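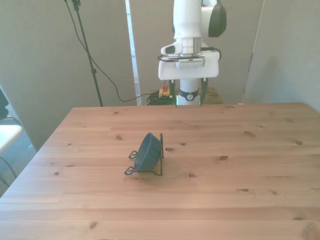 图 4-1 深蓝色碗侧立在黑色铁丝架上，碗口朝左，松木桌面

## 4 铁丝碗架：摆放、上碗、取碗

适用：Hollby 铁丝碗架（单只装），配 Valtumcombe 系列的碗。别的碗也能放，先看 4.6。

本节 2018年3月1日 改过一次，2月那版的步骤顺序有错，先上碗后调架子，那版请扔掉。改动由 Meenakshi Dhillon 核过。

### 4.1 开箱后先看

包装里应该有：

- 铁丝架一只（已成型，不用组装）
- 透明防滑垫一小袋，14 粒，够用还有富余
- 说明卡一张

碗另外装箱。碗和架子不要叠在一起拆，先拆架子，放好，再拆碗。铁丝端头偶尔有毛刺，手摸一遍。有毛刺就用细砂纸轻轻带两下，别用锉刀，漆会整片掉。

架子漆面有小划痕属正常，运输蹭的。弯了不正常，拍照，连外箱标签一起发给经销商换货。

### 4.2 选位置

1. 桌面要平。实木拼板桌尤其注意，木板之间的拼缝有时一高一低，架子底杆压在缝上会晃。挪开一点就行。
2. 木节也一样，有的节疤略微鼓出来，手摸得到。避开。
3. 离桌边留出一掌宽以上。家里有小孩或猫的，再往里。
4. 别放在空调出风口正下方，也别挨着灶台。油烟沾到铁丝上很难擦。

> **注意** 松木软。架子加碗不算重，但拖着走照样会拉出印子。移动时先把碗拿下来，架子提起来再放，不要推。

### 4.3 放架子

1. 认方向。有竖杆的一头是后面，两个弯圈的一头是前面。搞反了碗会往外滚。
2. 底下的直杆贴桌面放平。
3. 两个弯圈朝你想让碗口朝的方向。图 4-1 是朝左摆的，朝右、朝前都可以，看你柜子在哪边。
4. 用一根手指按竖杆顶端，轻轻前后晃。不响、不翘，就可以了。
5. 有翘的话，在翘起的那一处底下贴一粒防滑垫。还翘就再加一粒，最多叠两粒。叠到三粒反而滑。

防滑垫贴之前桌面擦干净，干透再贴。打过蜡的桌子粘不牢，属正常，可以把垫粘在铁丝上，不粘桌面。

> **小心** 不要用手去掰铁丝调角度。焊点能承的力有限，掰一次两次看着没事，往后放碗时会突然脱焊。角度不合适就换碗，或者换架子。

### 4.4 上碗

碗要先擦干，碗底圈足里面最容易藏水，倒过来抖一下。

1. 双手拿碗，一手托碗底，一手扶碗沿。
2. 碗立起来，碗口对着弯圈那一侧。
3. 先让碗的下缘落进架子，再慢慢往后靠，靠到竖杆为止。顺序不要反，先靠后落容易磕到碗沿。
4. 松一只手。等一下。稳了再松另一只。
5. 碗口会略微偏斜，不是正正地竖着，这是正常角度，不用去纠正。

外壁带竖纹的碗，纹路可能卡在铁丝上，听到轻微的“咔”一声不要紧，把碗稍微转一点点就在好。转的时候碗提起来半厘米，别硬拧。

> **注意** 一只架子只放一只碗。套着放两只，重心会往前跑，翻倒不在保修范围内。

### 4.5 取碗

1. 一只手先扶住竖杆，或者按住底杆。
2. 另一只手从碗沿上方拿，先往前带，离开竖杆，再往上提。
3. 碗拿走后看一眼架子有没有跟着动，动了就摆回去。

湿手别取。带洗碗手套也别取，橡胶手套沾水以后比手还滑。

热碗不要上架。刚从烤箱、微波炉里出来的，先放隔热垫，凉到能徒手拿了再说。

### 4.6 什么碗能放

配套碗编号 556 和 735 都可以直接用。556 浅一点，735 深一点，735 放上去碗口会更斜，看着像要倒，不会倒。

其他牌子的碗，照下面判断：

| 情况 | 能不能放 |
|---|---|
| 碗沿完整，圆形 | 能 |
| 方碗、八角碗 | 不能，会滚到一条边上 |
| 带把手的汤碗 | 不能 |
| 有裂纹或缺口 | 不能，受力点正好在边上 |
| 薄木碗、竹碗 | 能，但别长期放，会变形 |
| 玻璃碗 | 能，建议竖杆上包一圈软布 |

Omus 的浅盘有用户问过，试了，太平，靠不住，请用 Horobets 的盘架。两种架子长得像，底杆宽度不一样，不要混用。

### 4.7 清洁

1. 取下碗。
2. 架子用拧干的湿布擦，顺着铁丝方向走。弯圈内侧积灰，拿棉签。
3. 马上用干布再擦一遍。
4. 桌面架子底下那块也顺手擦掉，水留在木头上会发白。

不要进洗碗机，不要用钢丝球，不要泡。漆面掉了的地方会生锈，锈水渗进木纹就洗不掉了。已经掉漆的，点一点黑色金属补漆，晾透再用，没干透会粘在桌子和碗上。

每隔 10 天左右把架子挪个位置。浅色松木见光会慢慢变深，一直放一处，底下会留下一圈浅印。窗边的桌子更明显。留了印子也不用急着打磨，挪开后颜色会慢慢追上来，几个月吧，看光照。

### 4.8 常见问题

**碗一放上去就往前滑。**
架子方向反了，见 4.3 第 1 步。方向没错的话，看碗沿或铁丝上有没有油，擦掉。

**架子放着放着自己转了。**
桌面打过蜡或者有点斜。贴防滑垫，前后各一粒。

**碗壁上有黑色细线。**
铁丝漆蹭上去的，不是裂。小苏打加一点水，布蘸着擦几下，几乎都能掉。擦不掉再检查是不是真裂了，指甲横着刮一下，能卡住指甲的就是裂，别用了。

**能不能挂墙上？**
不能。没有挂孔，弯圈也不是挂钩。

**放着碗能装东西吗，比如钥匙？**
碗是侧着的，装不住。要装东西请把碗拿下来平放。

**架子有点歪，能自己敲平吗？**
别敲。联系经销商，带上购买凭证，外箱标签还在最好。

### 4.9 收起来不用时

碗擦干，用软纸隔开，平着叠，最多叠四只。架子单独放，别压在碗底下，也别往里塞别的东西，铁丝撑开了就回不去。防滑垫揭下来，背面朝上贴回原来的衬纸，脏了就扔，备用的还有。

多只架子一起收，竖杆朝同一边，一个套一个，中间垫张纸。下次拿出来用，从 4.2 重新做一遍。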